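Office Procedures I
Unit 4: Paper Forms and Sign-Out Sheets
Instructor: Hermine Kälin
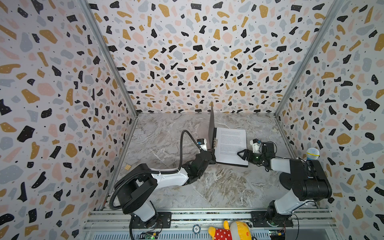 A paper form has one job, to get the same facts from every person who fills it in. Before you draw one up, write down who will read it and what they will do with each answer. If an answer has no reader, drop the question.

Layout
Put the form's title and revision date at the top left. Date, name and department go on the first line. Leave at least 14 mm between lines for handwriting. Students always make these too tight. Check boxes go to the left of their labels.

Sign-out sheets
A sign-out sheet is a form with many users on one page. Columns, in order: item, name, time out, time in, initials. Don't add a remarks column unless the supervisor asks for one. People write in it and the notes are never read. A sheet stays on its clipboard until the last row is used, then goes in the day file with the date written on the upper right corner.

Case: Piltby
Read the Piltby packet before class. The tool room there had 300 loose sheets in a drawer, and missing items could not be traced. Virgil Toma cut the form from two pages to one and moved the "time in" column next to "time out." Note that he tested the new sheet on one shift first. We will compare it with the Dastari form, which keeps the columns apart.

Retention
Keep completed sheets for the period in your office schedule. Where the schedule is silent, ask. Do not guess, and do not throw out a sheet with an open row. An open row means a time out with no time in.

Terms to know
Revision date, open row, day file, master copy, field, retention schedule.

Assignment
Redraw the Clernmont visitor form on one side of letter paper. Attach a short note saying which questions you removed and who would have read the answers. Due 27 July 2023, on paper, to Hina Kazmi in the department office. Late work loses 4 points.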